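Sleeping badly in other people's towns

I have traveled for my work for many years and I still can't sleep the first night. The second night is fine. The third I sleep like a stone, and then it is time to go home.

In October I was in Fivthorpe, where I had to teach a course for bookkeepers, beginning on Monday at eight. I went to bed at ten with very good intentions. At 2 in the morning I was still thinking about my shoes, and if I had brought the right ones.
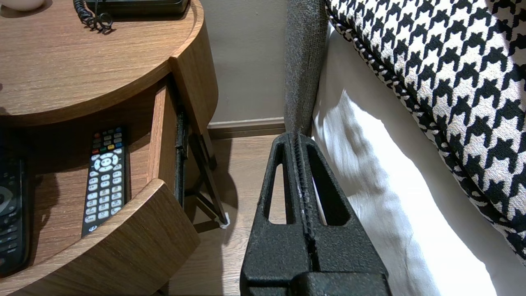

My grandmother in Huaranga had a cure for this. She boiled lettuce leaves in water and made us drink it with a little honey. It tastes like a wet garden. I have tried it as an adult and I can't say that it works, but I slept very well in her house, maybe for other reasons. There was no traffic and we had walked all day behind the goats.

My colleague Yeison Ticona counts backward from 166, in English, which is his third language. He says he has never arrived at 50. I arrived at zero two times in Fivthorpe and then I got up and ironed a blouse.

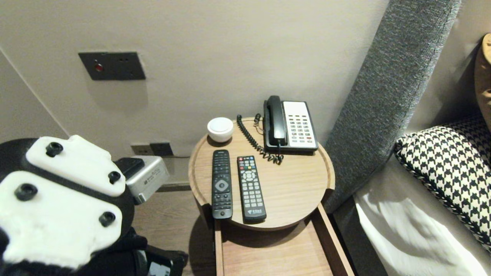
Rocío Aguirre

What helps me a little is to read something dull. For this purpose I carry an old guide to the ferries of Skukholm, a place I have never visited. The prices in it are surely wrong by now. I read the winter timetable slowly, and somewhere after the 25th page my eyes begin to close.

Coffee is another question. I stopped drinking it after lunch in spring, and I miss it very much, especially at four o'clock. If some reader knows a good tea for the afternoon, please write me. Not lettuce, please.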